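OK so a few of you asked how the move to Wetthorpe is going, three months in. Thread, because I can't do anything briefly.

First, the house. It's small and it's cold and I love it. We came from a flat where you could hear the neighbour's toaster pop, and now the loudest thing at night is a possum having an argument on the carport roof.

The garden is mostly clay. I dug 2 holes for lemon trees and had to go in for a lie down after the first one. The bloke at the nursery told me to put gypsum on it and wait until October. October! I've got the patience of a toddler, so there are already silverbeet seedlings out there looking sorry for themselves.

Groceries are the big change. There's one shop in town and it shuts at 5.30, so if you forget the milk you're having black tea. I've started writing an actual list, on paper, like my nan did.
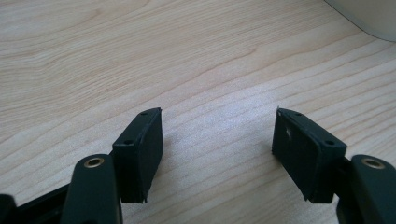
Also the library!! It's one room and a half and they let you take 19 books at a time. Who picked 19? I asked and got a shrug. I've got a pile of old crime paperbacks next to the bed and I'm going through them at a shocking rate.

Money stuff, for those who DMed: our first power bill was $300, mostly the heater, which I will not be apologising for. Rego and new tyres came to $1,130 in the same fortnight, so that was a fun one. Rent is a lot less than the city though, so we're still in front.

Things I miss: dumplings after 8 pm, the train, being able to walk to a film. Things I don't miss: parking. Any of it, ever.

The town market is on 3rd May if anyone fancies the drive. There's a lady who does passionfruit slice and you need to get there early, I've missed out twice now.

Spare room has a bed in it but no curtains yet. Bring an eye mask and some milk.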